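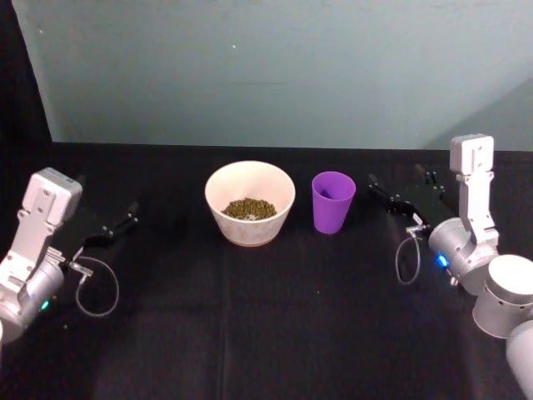

Dried beans should be sorted before soaking, and good light matters more than good eyes. I put a dark cloth on the table, because a small stone is easy to see on it. A white bowl, like the one with the green-brown beans, helps also - fill only the lower part, so you can stir with a finger. Measure with any plastic cup, then soak for 2 hours in cold water.

Search tips... Go

Home Kitchen Cleaning Storage

Comments (2)
My black cloth collects lint, I shake it first.
Do you salt the water?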